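November, late, kitchen

Boiler man didn't come. Again. Third time if you count the one where he rang the bell and left before I got down the stairs.
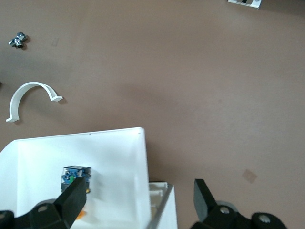

So no hot water and I've washed my hair in a saucepan like somebody's great aunt. Leonie Steiner upstairs offered her shower, very kind, but then you have to talk to her for an hour afterward with a towel on your head. Might still do it tomorrow. Will do it tomorrow.

Anyway. The choir. Wanted to get this down before I forget how it went because the week has been a blur and I'm up at 5.

We sang at Jallholm. The big church, not the chapel. 16 of us on the list and two out with colds, so the altos were thin and I got moved to the front row, which I hate. You can't hide a wrong entry in the front row. I came in early on the Baumgartner. One bar. Only on "ah" so maybe it passed for enthusiasm. The conductor looked at me, not angry, just looked. Worse.

But the second half. The slow one. We've never got it right in rehearsal, not once, always sags flat by page 3 and she stops us and sighs. And then in that cold church it just stayed up. I could hear the basses under my feet. Didn't dare breathe in the rest. Afterward a long quiet before the clapping and the woman next to me had tears on her chin and was laughing about it.

Would like to feel that way more than twice a year.

Bus home took forever. Number 402, changed at Rindach, stood in the wind with my folder up my coat to keep the music dry. Shoes ruined. They were never good shoes. Ate a whole bag of those salty licorice things and felt sick until the bridge.

Called Mom after. She wanted to know what I wore. Told her black, everybody wears black, it's a choir. She said black does nothing for me. Then she said she was proud and hung up fast, which is how she does it.

She's worried about the knee. Says it's fine, then says she's sleeping in the downstairs room "for a change." I know what that means. Need to go up there before Christmas and look at the stairs and the rail properly. Maybe the long weekend if work lets me. Work will not let me. Ask anyway.

Work: don't want to write about work. The Prilto order is wrong, it has been wrong since October, everybody knows who did it and it's being treated like weather. Eight emails before lunch. I answered two and made a cup of tea for each. Someone has put a sign on the fridge about labeling. I labeled my yogurt MINE with no name, which felt good for a minute.

Things for tomorrow, or I'll lie awake:
call boiler people, be firm
return the library books (the Norway one is late, pay the thing)
stamps
shower at Leonie's, bring her somthing, not wine
learn page 3 of the new piece before rehearsal, really learn it
lightbulb in hall

The new piece is in Latvian. We all got a sheet with how to say it and it doesn't help at all. The sopranos already know it of course. I've been muttering it on the bus and a man moved seats.

Also I think I want to stop drinking coffee after four. Wrote that last year too, just looked. Same month even, nearly the same words. Last year's me also had no hot water, different apartment. Had forgotten that completely. She was so upset about it, two whole pages, and I can't remember one thing of it now. Was it cold? Did I shout at someone? No idea. She did press a leaf in there, brown now, fell on the floor when I opened it.

Rain's started. I can hear it on the bins. Window in the bedroom is open and I should get up and shut it but the cat's on my foot and she's the only warm thing in this place.

OK getting up. Teeth in cold water, then bed, two pairs of socks. Alarm for 5. Don't forget the folder, its still in the coat.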